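Kaltitura shows food-handling arm at Bustenton open day

Kaltitura opened its Bustenton workshop to visitors on Thursday, with a demonstration of a robot arm handling small, soft food items. The arm runs on Urio, the control software the company has been developing at its Kerkska site.

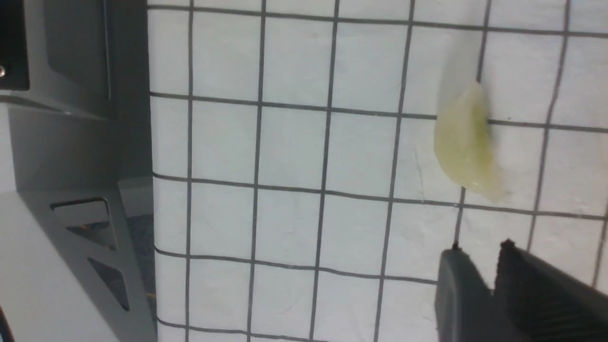
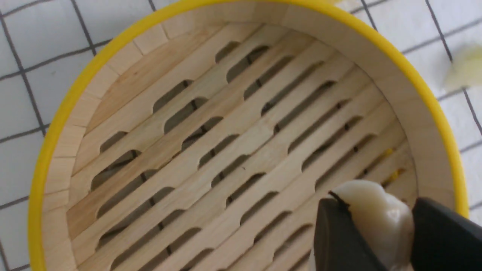 Views from the arm's wrist camera: a peeled garlic clove on the grid surface, and a dumpling held over a bamboo steamer.

The demonstration ran in 4 sessions, each followed by questions. Visitors watched the arm at work from behind a rail, with the wrist camera feed repeated on a monitor beside the bench. Grip force was shown as a live trace under the video.

Normunds Ķēniņš, who leads the handling work at Kaltitura, said soft items are awkward mainly in the last few millimeters before contact. "The approach is easy to plan. Closing the fingers is where you need a decision – how far, how fast, and when to stop."

The current version of Urio was trained on 700 recorded picks made by operators at Kerkska. Of these, 349 involve dough or filled wrappers. The remainder cover peeled vegetables and a small set of cooked items. Ķēniņš said the split was set by what the team could prepare in its own kitchen, and that more cooked items would be added in the next round of recording.

Several questions concerned speed. The arm is limited to 300 millimeters per second when the public is present, and Ķēniņš declined to give a figure for normal operation. Cleaning also came up. The fingers can be removed without tools, but the wrist housing is not yet rated for washdown.

Kaltitura plans a second open day in January. Places can be booked through the Bustenton reception desk.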